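About Us

Welcome to the Sotport Rowing and Paddling School! If you have landed on this page you are probably wondering who we are, whether you need to be fit to join in, and whether you will end up in the water. We'll try to cover all of that, and a fair bit more besides, because once we get going about boats it is hard to stop us.

We started out with two secondhand doubles, a borrowed trailer and a strip of gravel at the quiet end of the Brundilard reservoir. Back then it was a Wednesday evening thing for people who had rowed in college and missed it. Then their kids wanted a turn, and then their kids' friends, and before long we had more people standing on the gravel than sitting in the boats. So we bought another boat, and after that a few more, and at some point we had to admit we were running a school.

These days we have 276 members on the books between the youth and adult programs. The youngest are in our Saturday splash group and the oldest have been retired long enough to be there every weekday morning before the wind gets up. We have racers, and we're very proud of them, but most of our people have never entered a race and don't plan to. They come for the exercise, the company and the herons.

Where we row

Home is still Brundilard. The reservoir is long and narrow, with a good straight stretch down the east side and a sheltered cove near the boathouse where every beginner has their first few outings. Motorboats aren't allowed past the marker buoys, so you can learn to balance a single without somebody's wake rolling under you (your own wobbling will keep you plenty busy!).

When the water gets low in late summer we move the bigger boats over to Sener Landing. It's a longer drive for most families, and parking can be tight, but the light in the evenings over there is lovely and the dock is much kinder on the knees. We send out a note to all members the week before we move, so please make sure we have your current email.
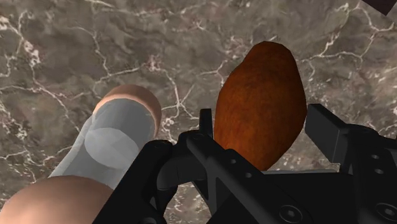 4 min read

How we teach

Everybody starts with the Zoëga program, named after the wide, steady training boat we use for it. It runs for 6 sessions. The first is on land, on the rowing machines, and yes, we know you came here for the water, but the stroke is a lot easier to pick up when you aren't also trying to stay upright. By the second session you'll be in the boat with a coach and three other learners, and by the last one most people are ready to try a double with a partner of their choosing.

We keep our learner groups small and we don't rush anyone. Some folks get the hang of feathering the blade in one afternoon and some are still muttering about it in the fall, and both kinds have turned into very good rowers here. If you finish the program and feel you'd like to go around again, you can do that at half price, and plenty of people do.

Our coaches all hold current first aid and water safety certificates, and a safety launch is out whenever a youth crew is on the water. Life jackets are provided in every size we've ever been asked for. As for ending up in the water, well, it does happen now and then, mostly right at the dock, and we keep a stack of clean towels in the boathouse.

For schools and workplaces

During the school year we welcome gym classes on weekday mornings, with room for up to 80 students in a day if they come in shifts. Teachers tell us it reaches kids who have never cared much for ball games, and several of our current youth crew first picked up an oar on one of those mornings. We also run an indoor rowing league through the winter, which finishes in December with a relay that gets much louder than you'd expect from a room full of rowing machines.

Come and see us

The boathouse is open to visitors every Wednesday from 5 p.m. until it gets dark. You don't have to book. Just walk down the gravel path, look for the blue doors and say hello to whoever is carrying a boat (they may ask you to grab an end). Wear something you can move in and shoes you don't mind getting muddy, and bring the kids, the grandparents and any questions you like. Dogs are welcome on the bank as long as they're on a leash.

Membership forms, the term schedule and our swim test requirements can be found under Join.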